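About Flirau

Flirau is a small software company that tests robot behavior before it ever gets near a real building. We started out in Linley with 9 people and one very loud heater, and we have since grown to 18, most of us still within walking distance of the coffee shop that kept us going that first winter. What we do is let robots make their mistakes in simulation, and then write those mistakes down carefully and share them with the people who need to know.

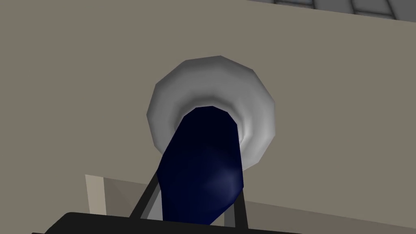
Up close in simulation: a dark blue part held between two gripper fingers, its tip inside a white ring.

The fault people still ask us about turned up in November, during our Kultdale project. Our test runs were reporting a firm hold on objects when the fingers had nothing between them, and the software was quite happy to move on to its next step. A lot of those runs had been marked as passed – some of them by us, we're sorry to say. 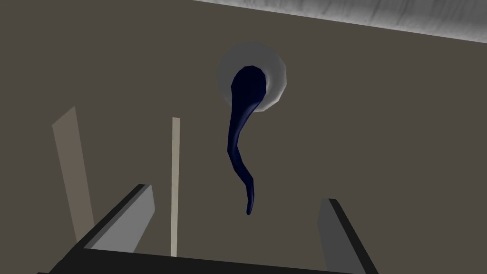 We have always believed that a robot should know whether it is holding something, and that it should stop when it isn't sure. It's a plain idea and it took us 20 drafts to turn it into a rule we could test. A blue object hanging clear of two open fingers, its thin tail ending just above the gap between them, has to be read as "not held," however close it may be. Our checker now compares finger position with contact before it will call anything a grip, and a run that can't show both goes back to a person.

We then went through the door tests with the same question in mind, and those took a good deal longer.

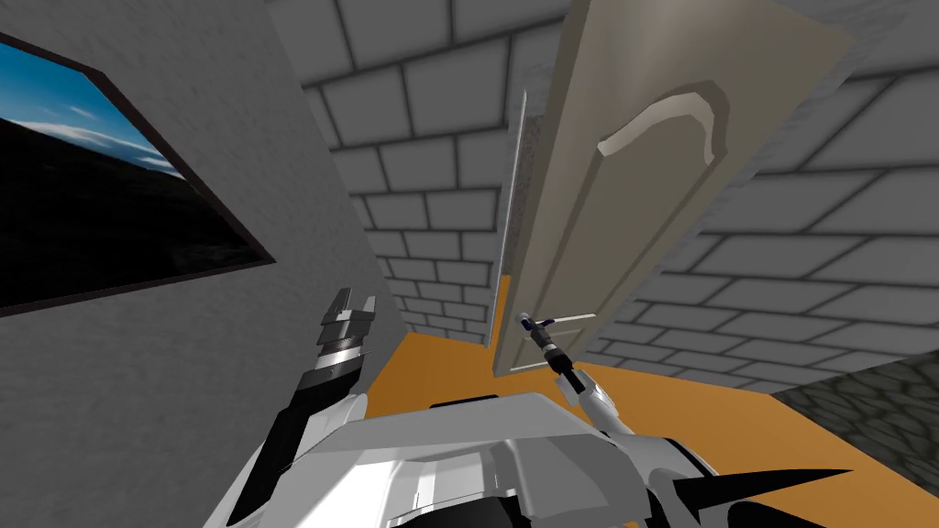 A door matters more to us than a dropped part, after all, and there may be somebody on the other side of it. We wrote 3 new stop conditions for lost contact at a handle, and our friends at Iwasaki were kind enough to read through every one of them and send two back with questions.

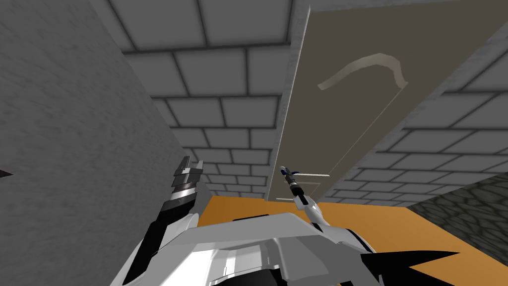

Door test in simulation, seen from low down, with the right arm reaching toward the bottom of the panel.

Our full notes on the Kultdale fault went out on December 10, 2019, and we're still glad to mail a copy to anyone who would like one. Visitors are welcome at the Linley office too – please write first, and bring a sweater.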